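Robot Safety and Fault Finding, Week 2
Handout for Friday's lab, 8/29/25
Instructor: Brisa Quezada

Welcome back, everyone, and thank you for the lively questions last week. I promised we would talk about the Trurkgate fault, so get comfortable, because it's a bit of a story and I do like telling it.

The team was recording demonstrations with hand-held grippers, the kind you squeeze to open and close the fingers. Over one long afternoon in May they collected 97 recordings, and everybody went home happy. When Nicanor Olvera replayed them the next morning, 22 showed the fingers closing well before they should have. The finger width and the video had drifted apart, a little more with every minute the gripper stayed on.

Now, a drift like that is only a nuisance on a screen. Send it to an arm, though, and the arm closes early, sometimes on the edge of a thing and sometimes on a hand reaching in to help. Jamie Horrocks got a pinched thumb that way — nothing serious, but it hurt, and the stop button was on the far side of the bench.

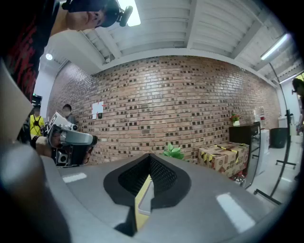
So before you record anything today, open and close your gripper fully and check that the logged width follows. Do it again every 15 minutes, and restart the logger after 60. If two people are working close together, agree out loud who is moving first.

For next time: write half a page on where you would have put the stop button, and why. Sketches are very welcome!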